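Reading a Working Room: Session Notes
Course handout for Interiors in Everyday Use, Part Two

Written up by Sharon Lukumay. Please bring these notes with you, along with a soft pencil and the longest tape measure you can lay your hands on.

Welcome back, everyone, and thank you for the lovely work you handed in on kitchens. I have read all 26 of your sketches and I shall give them back at the end of the session, with my usual scribbles in the margins. Several of you asked why we started with kitchens when the course is meant to be about shared working rooms. The short answer is that a kitchen shows you very quickly where people put things down, and that is most of what I want you to notice today too.

We are going to talk about rooms with a hard shell and light furniture. By the shell I mean the parts that stay when the tenants go: walls, floor, ceiling, pipes. By light furniture I mean the things two people could carry out between them before lunch. When I first taught this course in Isville I used to begin with the furniture, and the sketches came back full of beautifully drawn chairs floating in white space. So now we begin with the shell, and we are all happier for it.

1. Walls

Brick is warm to look at and hard to live with. It will not take a drawing pin, it catches dust in every little hollow, and if you want a shelf on it you need to think about what is behind the face of the brick before you reach for a drill. People tend to love it for the first month and then start asking where the noticeboard goes. The usual answer is a freestanding surface placed in front of the wall, or shelving that carries its own weight.

Older brick is seldom even in colour. Ask yourselves how many reds you can find before you call a wall red. In the Callura workshops, which some of you visited with me in May, we found a fair amount of brown and one patch that was very nearly purple.

2. Ceilings and services

A ribbed metal ceiling throws sound straight back at you. You can soften it with cushions, curtains or a good rug, though in a room where chairs are pushed about all day the rug will be the first thing to go. Pipes left on show are best painted the same colour as whatever they run against or across. White on white is the cheapest trick I know, and it works very well from the doorway.

Have a good look at how the lights hang as well. A long fitting set across a table lights both sides of it, while one set along the wall leaves whoever faces the room working in their own shadow.

3. The room for this session

Brick wall and white ceiling in the first two, white tabletop in the third.
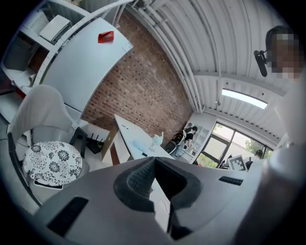
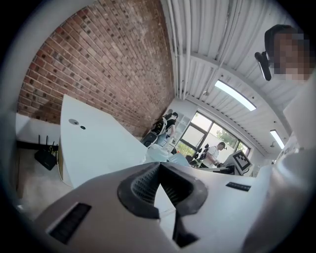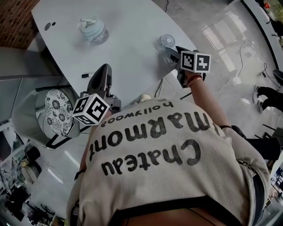
4. Tables and what gathers on them

A table with rounded ends is kinder to hips than a square one, and kinder to conversation, but you pay for it in storage. Nothing with corners sits neatly against a curve. Small things drift to the middle, and then someone has to lean across for the pen – you will all have done it. When you draw a shared table, please mark the reach as well as the outline. Sit down, keep your back against the chair, stretch out one arm and make a small cross where your fingers land. Do this from every seat. The part of the table with no crosses near it is where lost things live.

Desk fans deserve a word of their own. In a room with a metal ceiling they matter a good deal in summer, and they need a socket, a bit of clear table and a direction that does not send everybody's papers flying. Draw the cable too, please! I know it spoils the line.

5. Seats and cushions

White furniture in a brick room is a sensible choice and a slightly chilly one. A patterned cushion does a surprising amount to mend that. Black and white is a safe pairing if you do not know what else will end up in the room, and large flowers or leaves hide small marks far better than a plain cloth does. Round cushions slide, mind you, so look for ties or a non-slip backing.

I am often asked about budgets. The furnishing list we shall use for the exercise comes to 1,798 for the light furniture alone, and 3,057 once you add shelving and one freestanding panel. The prices are from my own old list for the Cieślak studio, so treat them as practice figures and do not go shopping with them.

6. Things to do before next time

Choose a shared room you can visit twice, once in the morning and once late in the afternoon. It may be a library corner, a staff room or the back of a café if the owner is agreeable. Make one drawing of the shell only. On tracing paper over the top, draw the light furniture. On a second sheet of tracing paper, mark the small things: pens, jars, cups, chargers, whatever you find. Please do not tidy first.

Then write me a page on where the small things had ended up and which piece of furniture had put them there. If the router sits on a ledge, say how high the ledge is and whether you could dust behind it. If there is a shelf with nothing on it, say whether you could reach it.

Those of you in the Briveo group have 11 sheets of the heavy tracing paper left in the plan chest, and you are welcome to share them with the others. The thin sort tears if you rub out more than once, as a few of you discovered with the kitchens.

Reading for next time is the chapter on thresholds, and the short piece on doors that I put in your folders. Leave the appendix for now. We shall do it together, with tea.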